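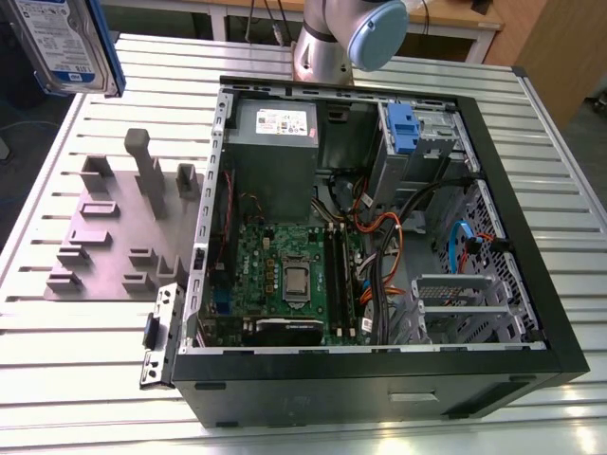

7th October

Slept badly, up before the alarm. Baked the second test loaf with the Grundirine flour and it came out denser than the first. Same hydration, same oven, same tin. The only variable I changed was the proof, which I cut short to get to my desk on time. Crumb tight near the base, a pale band along one side where the tin sits closest to the door. I will repeat it with the full proof before blaming the flour.

Most of the day went on the well log. Nuria Sotomayor sent over the remaining readings for the Rocha borehole, so the series now runs from June to the present without a gap. I had expected a smooth decline through the dry months. There is a step in it instead. The water level drops at a steady rate, then falls 14 centimeters between two consecutive readings, then carries on at the old rate as if nothing had happened. The neighboring hole at Pramari shows no step at all.

Possible causes, in the order I would check them:

- The dip tape was swapped or re-terminated between visits. A cut and re-spliced end would give a constant offset from that date on, and the slope on either side would match. It does match.
- The measuring point moved. If the casing was trimmed or a new cap fitted, the datum is wrong from then on.
- Pumping nearby. I doubt it. Drawdown from pumping would recover when the pump stopped, at least in part, and the curve shows no recovery.

Wrote to Nuria asking which tape she used before and after, and whether anyone touched the casing. She answered within the hour that the old tape had a kinked end and Fesance had repaired it for her, but she has no note of the date. She thinks the repair came before the step. I would like it in writing from Fesance before I correct anything. Asked her to dip the hole with both her tape and the spare on the next visit and record both numbers, unadjusted.

In the meantime I have left the raw column alone and added a second one with the offset applied, flagged as provisional. Plotted both. The corrected line looks very good, and I distrust it slightly for that reason.

Conductivity for the same hole is less interesting. Values sit near 900 microsiemens all season, with one reading of 185 that has to be a typing error or a probe left in rinse water. Marked it as suspect and left it in the table.

Walked down to the river before dinner. The gauge board is half covered in weed and the lower numerals can't be read from the bank. Water clear, very little flow over the weir, a heron standing on the apron. The footpath is closed past the second gate for drainage work, so I came back the way I went. Left knee fine on the flat, sore on the steps. That makes 5 days in a row it has been sore on steps only. I should stop taking the stairs two at a time.

Dinner was soup from the freezer and the dense loaf, which toasts better than it slices. Did the gas reading afterward and paid the water bill. The hall radiator still knocks when the heating starts. Bled it again and got no air, so the noise is probably the pipe moving against the joist – a strip of felt under the clip might do it, if I can get the floorboard up without splitting it.

For tomorrow: full proof on the third loaf, started tonight and in the fridge now. Chase Fesance for the repair date. Return the library book on karst springs, one chapter unread.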